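Roald Nyberg bought the old Henare boarding house in 2000 and ran it as a guesthouse until last May. It has 11 bedrooms on two floors, and for most of those years he did the laundry himself in a room behind the kitchen.

"I started with one home washer," he says. "It lasted four months. After that I bought a used Dokell from a motel that was closing, and I ran it until the door seal gave out."

His records show 1064 loads in the busiest year. Sheets and towels were the bulk of it, but he says the bedspreads took the most planning. Only one fit in the machine at a time, and each needed most of an afternoon on the line.
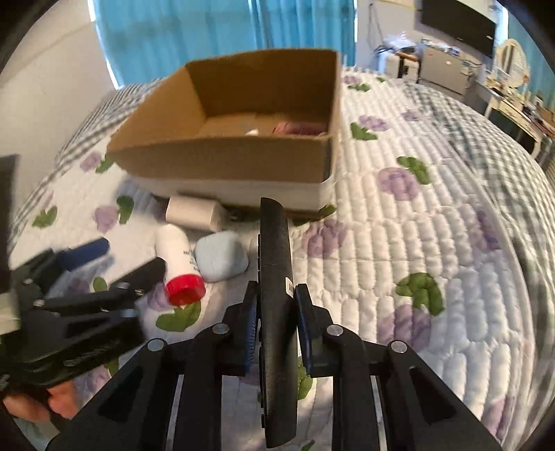
Nyberg washed everything at 40 degrees Celsius unless it was stained. Hotter water shrank the cotton, and he found that out with a set of eight new blankets. He also gave up fabric softener early on, after towels came back from the line feeling greasy. A quilted bedspread, he says, should go in with half the usual soap and get a second rinse, or the stitching lines dry stiff. "People pour in more soap because the thing is big. Then they can't get it out again."

The water was hard. He put a Filtex unit on the supply pipe in his third year and changed the cartridge every spring. He kept the receipts in a coffee can and still has them.

Asked what he would buy for a guest room now, he answers without much thought.

"White, or mostly white. If one gets ruined you can find another that goes with it. I bought green ones from Bindow once and the next year they had dropped the color."

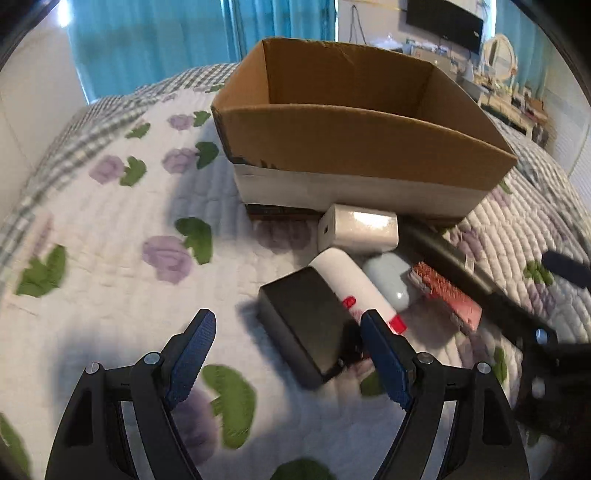
A floral bedspread

A white spread with a flower pattern is his other choice, and he says the flowers hide a small mend. He patched from the back, with a piece cut from an older spread, and washed the patch twice before sewing it on.

He sold the house with the linens included. The new owners sent the sheets out to a service for a few weeks, then called him to ask how the line was strung.

"I drove over and showed them," he says. "It took ten minutes. They had it too low."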